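Search this forum Search Advanced search

Coiling power board cords: does the method matter?

amanolakis
My brother-in-law swears by over-under coiling for every cord in the shed, down to the cheap power boards. I think it's audio crew folklore. A short mains cord is not a stage cable. Who has proof?

Grakier
No proof, but I've binned 4 boards where the cord went stiff and kinked near the board end. All wrapped tight round the body. Draw your own conclusions.

rtkachuk
My conclusion is that cheap cords go stiff. How old were they?

Grakier
6 to 8 years, a couple older. Fair point, I never kept one loose to compare.

Boiko63
Wrapping round the body puts a sharp bend right where the cord comes out. You don't need an experiment for that. Loose coil, velcro tie, done.

amanolakis
Loose coil I'll accept. It's the fancy wrist twist I don't believe in. And those $8 "cord organiser" clips are a rort.

Aldo R
Colour me unconvinced by the velcro as well. I look after the bench gear at work and an untied heap has never hurt anything. Mat down, board in the middle, cord wherever it falls. Same bench both times, white power board in the first one, grey ON/OFF switch box up in the corner in the second.
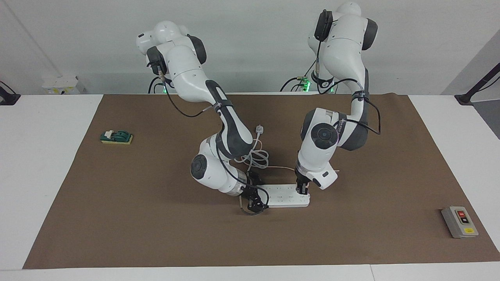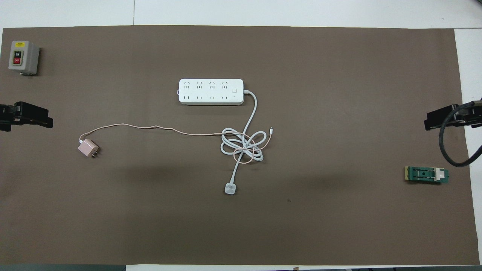
So my vote is don't bother. The cord gets moved every day and I'd sooner replace a board than spend my arvo coiling it.

rtkachuk
"Never hurt anything" until it's hanging off the bench and somebody's knee finds it. I'd still tie it.

Aldo R
Tie yours then.

Boiko63
Nobody has answered the over-under question, by the way.

amanolakis
I noticed. Still folklore until someone cuts one open.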